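Stomon > Who We Are > About

About Stomon

So you found the About page! Most people come in through a review and never click over here, so hello. Stomon is a movie site run out of the back half of my apartment in Fisbridge, and it has been going for eight years now. It started as a list I emailed to my cousins before the holidays so they'd stop renting bad thrillers. Then the cousins forwarded it, and people I'd never met started writing back to argue with me about monster movies (I was right about the monster movies).

What we do is pretty simple. We watch things, mostly science fiction, fantasy and the odd creaky old horror picture, and we write up what we thought. There are 314 reviews in the archive as of the last cleanup, and I've left the early ones alone even though I cringe at a few of them. I once gave a movie a full four stars because the popcorn was fresh. It stays up.

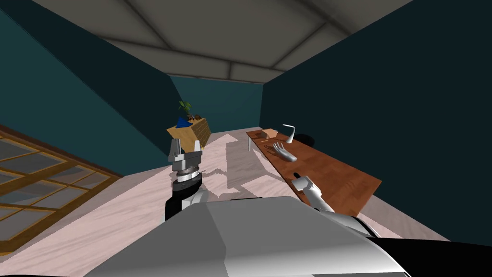 Ratings go from zero to four. No halves, please stop asking. Two means I'd watch it on a plane, and four means I've bugged everyone I know to go see it. Spoilers go at the bottom under a big warning line, and if one slips out higher up, write to me and I'll move it the same night.

We pay for our own tickets. Once in a while a small distributor sends a screener, and when that happens the review says so in the first line. We don't run sponsored write-ups and I'm not going to start, although the emails offering them keep getting longer and more flattering.

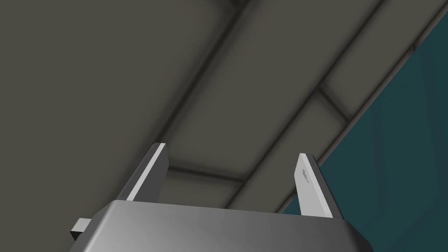 J. Wang
Founder and editor, Stomon

Most of our theater trips are to the Pendeo, the little two-screen place over by the river. I love that building. The seats on the left side of screen 2 lean back farther than they should, and the early matinee is cheap enough that I can sit through something awful without getting mad about it. If you've read my reviews for a while you already know I'm a matinee person – fewer phones, better parking, and I'm home in time to write while it's all still fresh.

Every December we do the year-end list, and readers get to vote on it too. Your list and mine have never matched at the top. Last year you all picked a space opera I fell asleep in, so I went back and watched it again, wide awake this time, and bumped it up a star. You had a point about the ending!

Want to write for us? Send one review of something you saw recently, any length, and tell me what you'd have cut from the movie. I read everything, just not fast. Guest pieces run with your name on them and I only touch the spelling.

Corrections, arguments and recommendations all go through the contact form. Old horror recommendations get read first.

Last updated: December

Filed under: About the Site, Movie Talk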